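The Boundary at Jatus Creek
A short story

By order of the Joint Office of Boundaries, an examination was made of the line between the town of Coltberg and the town of Trellstead where it passes the property of Mrs. Athanasiadis. The examination was assigned to Zoi Economou, assistant surveyor, who had been employed by the Office since the previous June and had not yet been given a boundary of her own.

The question appeared to be a small one. The charter of both towns states that the line between them shall follow the middle of Jatus Creek. When the charter was signed, the creek ran to the east of the Athanasiadis house, and the house stood in Coltberg. At some later time the creek moved to the west. The house, which had not moved, was now on the Trellstead side of the water. Both towns had sent Mrs. Athanasiadis a bill for the same year, and she had returned both with a letter.

The letter was entered into the file. It read in full: "Please let me know where I live, and I will be glad to pay."

Ms. Economou was provided with a vehicle, a set of maps, and a copy of the Manual of Procedure. She was instructed to speak to the resident only as needed to gain access to the property, and to form no opinion before all measurements were complete.

She arrived in the early morning. Mrs. Athanasiadis met her at the gate and asked which town had sent her. Ms. Economou replied, as the Manual directs, that she had been sent by both towns and represented neither. Mrs. Athanasiadis said that this was her own situation exactly, and opened the gate. 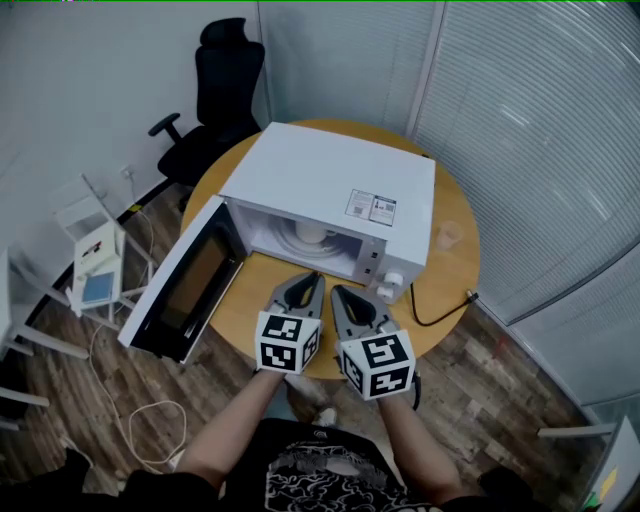

The first day was given to the present course of the creek. It was low and slow, and a person of ordinary height could step over it at the bend. Ms. Economou set her stakes along the middle and recorded the results in the field book in a clear hand. She noted that the house lay roughly 100 feet from the water. Under the plain words of the charter, the property belonged to Trellstead, and the matter could have been closed that afternoon.

The Manual, however, makes a distinction that has troubled the Office for many years. If a creek moves slowly, grain by grain, the boundary moves with it. If a creek moves all at once, as in a flood, the boundary remains where the water used to be. The assistant surveyor was therefore required to find out how the creek had moved as well as where it had gone.

The records of Coltberg contained no mention of a flood. The records of Trellstead contained a single page on which the word "water" had been written and then crossed out. Neither town could say who had written the word. Each suggested that the other be consulted.

Ms. Economou returned to the property the next day and asked Mrs. Athanasiadis whether she could recall a flood. This was held afterward by a senior member of the Office to be outside her instructions. The Office has since taken the view that the question was reasonable.

Mrs. Athanasiadis said that she recalled the night very well. She had gone to bed with the sound of the creek at the window on the kitchen side, and had woken to hear it on the other side, under the room where her husband slept late. She had thought at first that she was lying the wrong way around in the bed. She got up and went outside in her coat. The old bed of the creek was full of stones and small fish, and she and her husband carried the fish across the yard in a roasting pan until it was light.

"Then it moved in one night," said Ms. Economou.

"It did," said Mrs. Athanasiadis. "But you should know it had been talking about it for years."

Ms. Economou asked her to explain this statement for the record. Mrs. Athanasiadis took her to the west side of the yard, where the ground dipped. She said that each spring a little water had come through there, and each spring a little more. Her husband had dug a ditch to let it pass. He had been proud of the ditch and had made it deeper every year. On the night in question the creek had simply taken the road he had built for it.

The Manual of Procedure contains a section on floods and a section on slow change. It contains nothing on a creek that has been invited.

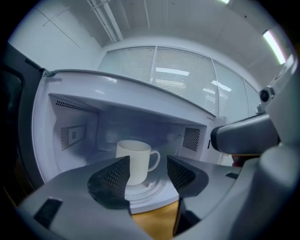
Joint Office of Boundaries Staff Writing Club, Spring Reading Series

Ms. Economou asked for an extension, and one was granted. During the period of the extension she walked the old bed of the creek from end to end. It had become a shallow path with grass on both sides, and people from both towns used it without knowing what it was. Children rode bicycles along it. A man from Coltberg had put a bench there, and a woman from Trellstead had painted it. Under the charter, if the creek had moved all at once, the boundary would run lengthwise down the middle of the seat.

She sat on the bench to bring her notes up to date. She had been told when she joined the Office that a line was a thing with length and no width, and she had found this a great comfort. Her own family had moved often during her childhood. On forms she had been asked many times to state her place of origin, and the space given for the answer was always too short. A line did not have this difficulty. A person stood on one side of it or on the other, and an officer could come and say which.

A draft report was submitted to the Office that week. It stated that the evidence supported a finding for Coltberg, that the evidence also supported a finding for Trellstead, and that the surveyor could not in good faith sign either one. The draft was returned to her with a note in the margin. The note said, "Choose."

Both towns were by then aware of the draft. The mayor of Coltberg wrote to say that his town had plowed the road to the Athanasiadis house every winter and would consider it a loss to stop. The mayor of Trellstead wrote to say that Mrs. Athanasiadis had held a library card in Trellstead for longer than he had held office, and that no book of hers had ever come back late. The unpaid tax, which amounted to 700 dollars, was mentioned in neither letter.

Ms. Economou took both letters to the house. She had no instruction to do so. Mrs. Athanasiadis read them at the table by the window, one and then the other, and then the first again. She asked whether she might keep them. Ms. Economou said that they were the property of the file, but that copies could be made.

"He wanted to fill it in, you know," said Mrs. Athanasiadis. "The ditch. After the creek moved, he was ashamed. He thought he had taken us out of Coltberg without asking anyone. He went out every evening for a month with a shovel, and he stood there, and he came back in."

"Why did he not fill it?"

"It was a creek by then. You cannot shovel dirt onto a creek. It only carries it to the neighbors."

Ms. Economou wrote this down. Later she found that she had written it in the column set aside for elevations.

The final report was received by the Office in March 2018. It is 2 pages long and remains the shortest report of its class. It finds that the boundary between Coltberg and Trellstead follows the middle of Jatus Creek, as the charter provides. It finds further that at the property in question the creek has two middles, one of which contains water, and that the land between them has been cared for by both towns in a regular and satisfactory manner. It recommends that the land be entered on the maps of both, in a lighter shade, and that the tax be divided evenly. Under the heading "Place of Residence" the surveyor entered the words "At home."

The report was sent back for correction of this last item. It was resubmitted without change. It was sent back a second time, and on this occasion the senior member of the Office carried it to the property himself, intending to settle the matter in person. He was gone for most of the day. His own notes of the visit state that the creek was higher than expected, that he was shown the ditch, and that the report should be accepted as written.

Mrs. Athanasiadis paid both halves by check. In the place on each check where the purpose is stated, she wrote the name of the town, taking care to spell it correctly.

Ms. Economou was assigned a boundary of her own in June. It lies in the north of the district and runs for 8 miles across open country, with no water near it and no houses. She inspects it in the spring and in the fall, as required. The stakes are where the maps say they should be. On the way back she takes the longer road, through Coltberg or through Trellstead, depending on the weather, and leaves the vehicle at the gate.

Shares: 8 | Comments: 2

This site uses cookies to remember your reading preferences. By continuing to use this site, you accept our use of cookies.

Contact the Club | Copyright Staff Writing Club and the author. All rights reserved. | Back to top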